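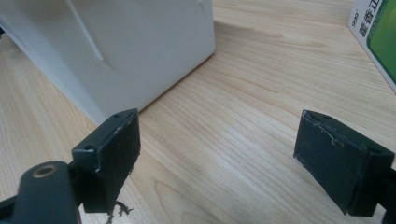
About us

I'm Usa Chareonsuk and I run Inthanon, a small workshop that sets up, looks after and mends hand-held grippers – the sort you work with your own two hands to show a robot how a job is done. There are six of us. I started on my own in May with a bench and a drawer of screws, and Kauko Kettunen joined before I'd got round to buying a second chair!

Most of what we do is fingers. The pads take all the knocks, so the coating goes along the top edges first, then the corners chip and you get little threads hanging off the bottom. A scuffed edge we generally leave alone. What we do look at is whether the two flat faces still meet squarely, whether the screws have crept, and whether the brass insert in the arm is still tight (if it spins, the whole arm comes back to the bench, sorry).

After any pad change we do a pair check. One gripper in each hand, a box between them, marker plates on, cables hanging free and well clear of the elbows. Régis Lecomte likes a heavy box for this, I like a light one, and we've never settled it.
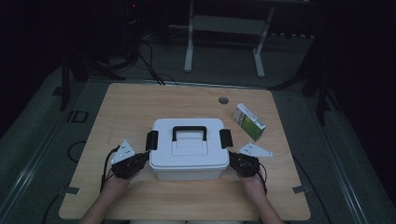 Pair check on the storage box, a gripper on each side just below the latches.

Chanida Paisan keeps the job book, which has got as far as job 3204 (we didn't start at one). Send grippers in pairs if you can, even when only one is playing up, and please leave the old pads on. Prapai Limsakul answers the phone most mornings and will tell you what we've got on the shelf – usually pads, always screws.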